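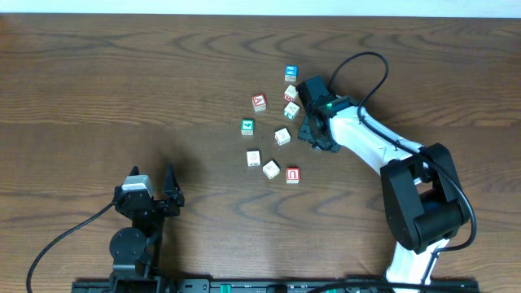 Is it worth moving somewhere smaller before you have to? For us it was, though I would have given a different answer back in January, when every closet in the old house was still full and I couldn't open one without sitting down on the floor to read something.

Home Diary Recipes Garden Letters Older Newer Search

August 20, 2024

We have been in Bainbridge long enough now that I reached for the light switch in the dark this morning and found it on the first try. I was so pleased that I turned it off and did it again. The kitchen gets the early sun, which the old one in Skokstead never did, and I have taken to drinking my coffee standing up at the counter with the back door open, listening to whoever it is down the street who starts their mower before breakfast.

The drive down was 221 miles and I think I talked for most of them. My husband says I read out every sign. I was nervous, I suppose, and the cat was singing in the back, and we had the big fern wedged behind my seat so that it tickled my neck every time we took a curve. It lost a few fronds but it's on the landing now and putting out new ones, the dear thing.

The movers came to $1,282 in the end, more than they quoted, on account of the piano having to go out through the dining room window. I argued a little and then I stopped arguing, as the two young men had been so careful with it, and I gave them each a sandwich and a bag of plums. The piano is badly out of tune. I played it anyway last night – hymns mostly, and that one waltz I only know the first half of.

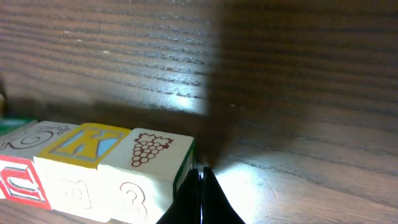
The table, partly in bright light and partly in shadow.

I still haven't dealt with the books. We gave away more than 200 before we left and I was very proud of myself, and then we unpacked and found that the shelves here are shallow little things meant for ornaments. So they are piled along the hall, and we walk past them sideways. I keep finding one I want and pulling it from the bottom, and then there's a great slither and the cat goes under the bed. My husband wants to build something along the landing wall. He has drawn it three times on the backs of envelopes, and the last one was really quite handsome, with a window seat.

What I miss is sillier than I expected. I don't miss the big bedroom or the yard, which had gotten away from us both. I miss the sound of the third stair, and the bakery on the corner, and knowing which neighbors would want to stop and talk and which ones only wanted to wave. At the market here I bought a loaf from the Dirasden stand and it was good, a bit sour, with a proper crust, but I carried it home feeling as if I were cheating on somebody.

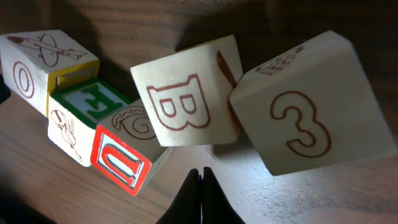
Letter blocks on the table, with the O over at the left.

We walked out to Plondadeo after supper, along the path by the water, and stayed until the bugs found us. A woman with a brown dog told us the blackberries are better on the far side of the footbridge and that we should bring a pail and wear long sleeves. That makes four people I can say hello to now, if I include the dog.

Rain tonight, they say. I've left the bedroom window open a crack to hear it, and put a towel on the sill. Must call about the piano tomorrow, and find the box with the good scissors.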